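Home | Topics | Layouts and track | Operation | Clubs | Glossary

Token working on model railroads

Last updated: November

By the Layouts and Track editors

Token working is a method of controlling trains on a single-track section of a model railroad by means of a physical object, called the token, which the operator must hold before a train may enter. It is copied from full-size practice and is used mainly on club layouts, where several people run trains at once and cannot always see each other's controls. The token may be a short rod, a flat tablet or a ring with a tag. Each section has one token, or a set of tokens released one at a time by a locking device.

Background

On a single line, trains run in both directions over the same rails. Full-size railroads in several countries used staffs, tablets and keys to make sure that two trains did not meet head on. A driver without the token for a section had no authority to go into it.

Early model layouts rarely bothered with such methods. Most were run by one person with one controller, and the track plan was small enough to watch all at once. The practice spread when clubs began building long sectional layouts with a separate operator at each station. The Rovard club layout, an HO scale single line with 11 sections and passing loops at most of its stations, used turned brass rods for many years and is often mentioned in older club newsletters. Each rod was stamped with the names of the stations at either end.

Types of token

The simplest form is the single staff. There is one rod for the section, and the train crew carries it from one end to the other. It cannot be used to send two trains in the same direction one after another, as the staff is then at the wrong end.

Staff and ticket working gets around this. The first train is given a written ticket after its crew has been shown the staff, and the last train in the group carries the staff itself. On model layouts the tickets are usually printed cards kept in a box that opens only with the end of the staff.
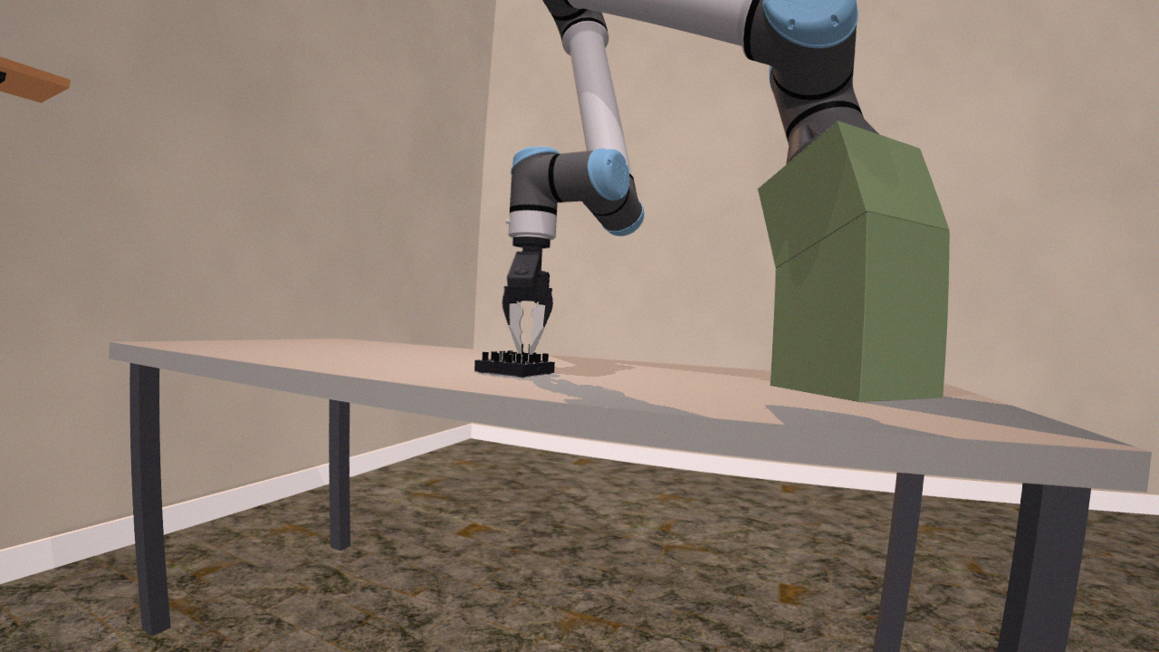 Electric token working uses a pair of linked instruments, one at each end of the section. Each holds several tokens, but only one may be out at a time. When a token is withdrawn from either instrument, both lock until it is put back. Model versions replace the heavy mechanism with a small solenoid and a microswitch, powered at 12 volts or less. The Gatti instrument, sold as a kit in two halves, holds 8 tokens and was common on club layouts before computer control became cheap.

Key tokens are smaller and take up less room on the layout fascia. Some clubs wire them so that turning the key in its socket also switches track power to the section, which means a train sent in without authority simply stops at the boundary.

Operating procedure

Practice differs from club to club, but a typical movement goes as follows.

The operator at the sending station calls the next station by bell or telephone and offers the train. If the line is clear, the second operator accepts it and holds down a release button. The first operator withdraws a token and hands it to the person driving the train. The train then runs through the section. On arrival, the driver gives up the token, the operator checks for the tail lamp or last-car marker, and the token goes into the instrument. A closing bell signal is then sent.

A full exchange takes well under a minute with practiced operators. On an exhibition layout the pace is often faster than visitors expect, and some clubs leave out the bell codes to save time. Rinico, a portable N scale layout with a main line of 42 feet, uses lamps alone.

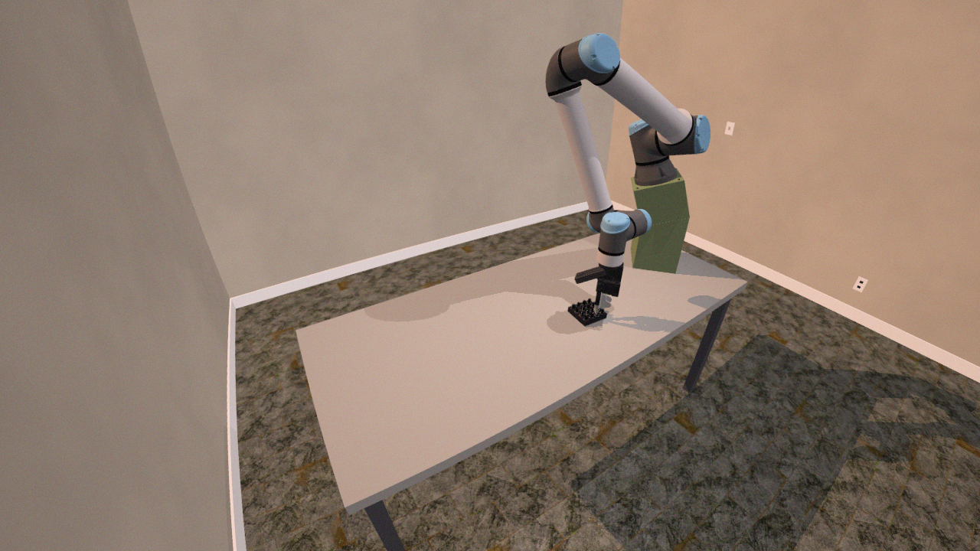 Electronic versions

From the 1990s onward, many layouts moved to systems in which the token exists only in software. The Prelex 889 was one of the better-known stand-alone units. It had a lamp and two push buttons at each station and did not need a computer. Later systems tie the virtual token to the turnout controls, so that the route cannot be set until the token has been issued.

Supporters of physical tokens point out that a rod in the hand is easy for new members to understand, and that it still works when the electronics fail. The usual complaint is that tokens get dropped, put in pockets and taken home. Most clubs keep a spare for each section under lock.

See also

Absolute block working
Passing loop
Timetable and train order operation
Bell codes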